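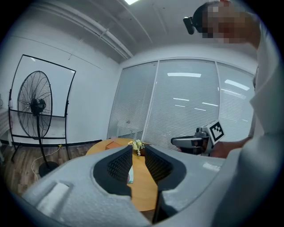 # Dónde se queda la gente: bares, cafés y vida de barrio en Plamisgate

**Trabajo de grupo, asignatura de Sociología Urbana**
Costel Ionescu y Aisling Kavanagh

## De dónde sale la idea

Los dos vivimos en Plamisgate y los dos habíamos notado lo mismo: en la calle Tarkcombe hay locales pegados pared con pared que no comparten ni un solo cliente. ¿Cómo se reparte la gente? ¿Por el precio, por la música, por la costumbre? Nos pareció una pregunta estupenda para un trabajo y, además, nos daba permiso para pasar el mes de octubre sentados en bares (¡con cuaderno, eso sí!).

## Los locales

Elegimos tres. El **Rangel** es el más antiguo, un bar de barra larga donde se desayuna de pie y se discute de fútbol a gritos. El **Plumon** es una cafetería con mesas compartidas que por la noche sirve vino y programa lecturas. El tercero es la taberna de la esquina, que no tiene rótulo y que todo el barrio llama «la de abajo».

## Cómo lo hicimos

Visitamos cada local en tres franjas: a primera hora, después de comer y a partir de las nueve de la noche. Anotábamos cuánto tiempo se quedaba cada persona, si venía sola o acompañada y si hablaba con alguien de otra mesa. Al principio lo apuntábamos todo, hasta el color de los abrigos, y acabamos con casi 900 anotaciones que costó muchísimo ordenar. En la segunda semana hicimos una plantilla y la cosa mejoró bastante.

También entrevistamos a cinco clientes habituales. Las conversaciones fueron, con diferencia, lo que más disfrutamos. Un señor del Rangel nos explicó que lleva media vida tomando el café en el mismo metro de barra y que al Plumon no ha entrado nunca, aunque lo ve desde su sitio.

## Lo que encontramos

Esperábamos que el precio lo explicara casi todo y nos equivocamos. El café cuesta prácticamente lo mismo en los tres sitios. Lo que más separa a los públicos es el horario: por la mañana el Rangel está lleno de gente que entra sola y habla con todo el mundo, mientras que en el Plumon los grupos llegan ya formados y apenas se mezclan, por mucho que las mesas sean compartidas. ¡Esto nos sorprendió de verdad!

La taberna es un caso aparte. A primera hora la clientela se parece a la del Rangel, pero por la noche baja mucho la edad y aparecen caras que habíamos visto en las lecturas del Plumon. Es el único punto de la calle donde los dos mundos coinciden, y varios entrevistados lo mencionaron sin que preguntáramos.

## Limitaciones

Solo estuvimos un mes y llovió buena parte de él, así que de las terrazas sabemos poco. Tampoco pudimos observar la hora del cierre en la taberna, porque el último autobús no perdona. Y con cinco entrevistas no se puede hablar por todo un barrio.

## Para seguir

Nos encantaría repetir las visitas en primavera, con las terrazas abiertas, y entrevistar también a quienes trabajan detrás de la barra. Costel quiere dibujar un plano con los recorridos de una noche completa; Aisling prefiere empezar por los dueños. Las plantillas de observación y las transcripciones van en el anexo.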